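Doors, doors and more doors

So that's 182 runs through doorways since I started this in March, and my thumbs would like a word. I promised a few of you an update on the home robot project (the one I keep calling Udia, because that's the name of the folder and it stuck), so let's have it.

All of my examples are collected in simulation. I drive the arms myself with a pair of hand controllers, the software logs every joint and what the robot sees, and at the end I press one button for "keep" and another for "bin". Then the whole lot goes off to the learning side, which tries to copy me, bad habits and all!

And I do have bad habits. Mihret Alemneh went through my first batch and pointed out that I nearly always lead with the right arm, even when the left would be the sensible choice. I'd had no idea. I went back and threw out the laziest ones, which left me with 107 - painful, but the next training run was a lot less jerky.

The other thing I've changed is the houses. Each one is put together at random, so the colours and furniture can be quite mad, and I used to skip the ugly ones. I don't any more. If it only ever learns from tidy white hallways then that's all it'll cope with. Last night I got a yellow door and a green one, with a red-walled bedroom and a bunk bed in the gap between them, and I spent ages in there trying different ways of bringing the arms forward. 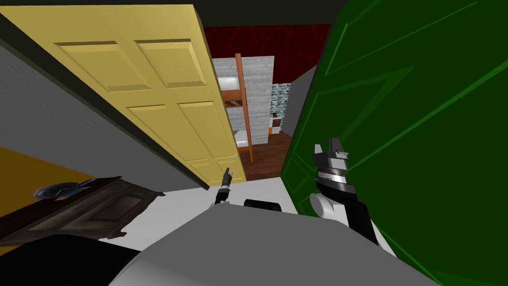 Svenja Voß wrote to say that I should be keeping my failed attempts as well, in a separate pile, so the model can be shown what a bad approach looks like. She also thinks six good recoveries from a fumble are worth more than a whole evening of perfect runs.

I'm half convinced. The recoveries I'll definitely try, so this weekend I'm going to fumble on purpose and see how I get on. The bin stays a bin until I've bought a bigger drive.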